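Jovton Media Library 4: User Guide
Section 6. Organising film series and recast characters

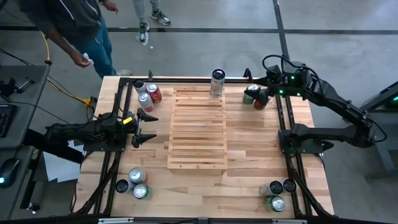
Slatted wooden rack and a silver can on the work table.

This section covers collections that contain more than one version of the same character, such as a superhero played by different lead actors over several decades. It applies to the desktop and home server editions. Complete Section 5 (Scanning folders) first.

6.1 Before you start

Each film file must sit in its own folder, with the title and year of release in the folder name. The year is required for any title that has been remade. Without it, the scanner matches the most recent release and applies that cast list to the older film.

Supported limits:
Films per series: 200
Linked versions of one character: 92
Characters per catalogue: 991

Note: Short films and television specials count toward the series limit. Trailers and deleted scenes do not.

6.2 Creating a series

1. Open Catalogue, then Series, and select New.
2. Enter a series name. Use the name of the continuity, not the name of the lead actor.
3. Select Add Titles and tick each film that belongs to the series.
4. Set Order to Release or Story. Release order is the default.
5. Select Save. The series appears in the left-hand panel once the index has been rebuilt.

A film may belong to more than one series. Crossover films in which an earlier actor returns to the role should be added to both, and the playback history is shared between them.

6.3 Linking versions of a character

Character records are created from the cast list during scanning. Two actors in the same role produce two records, and these remain separate until you link them.

1. Open Catalogue, then Characters.
2. Select the earliest version of the character.
3. Select Link Version and search for the next one. Names are matched without regard to capitals or accents, so "Seppala" will find Seppälä.
4. Enter a label for each version. Labels may be up to 24 characters and should identify the era or director.
5. Repeat steps 3 and 4 for the remaining versions, then select Apply.

Caution: Do not use Merge in place of Link Version. Merge combines the records permanently and discards all but one actor credit. The only way to recover the credits is to restore the catalogue from a backup.

Note: Secret identities are stored as aliases of the same record. If the scanner has created separate records for a hero and their civilian name, Merge is the correct command.

6.4 Alternative cuts

Theatrical, extended and director's cuts are held as editions of a single film. To add an edition, open the film, select Editions, and browse to the file. The first edition added is played by default. To change this, drag the preferred edition to the top of the list.

Colour-graded or black and white releases are treated as editions. Fan edits have no entry in the online database and must be entered manually, including running time.

6.5 Artwork

Posters are downloaded from the source selected under Settings, Metadata. The Castcombe source carries original theatrical posters. The Susia source carries home video covers and is the better choice for regional releases.

1. Open the film or series and select Artwork.
2. Choose a poster from the grid, or select Upload to use your own file.
3. Tick Lock Artwork to prevent replacement at the next scan.

Caution: Changing the metadata source replaces all unlocked artwork in the catalogue. Lock any custom posters before changing this setting.

6.6 Troubleshooting

Error 534 during linking: the two records belong to different catalogues. Move one of the films and rescan.

Wrong actor shown for a film: check the year in the folder name, then select Refresh Cast.

Series missing from the left-hand panel: open View and confirm that Hide Empty Series is off.

Section revised Sep 27, 2019. For shared catalogues and user permissions, see Section 7.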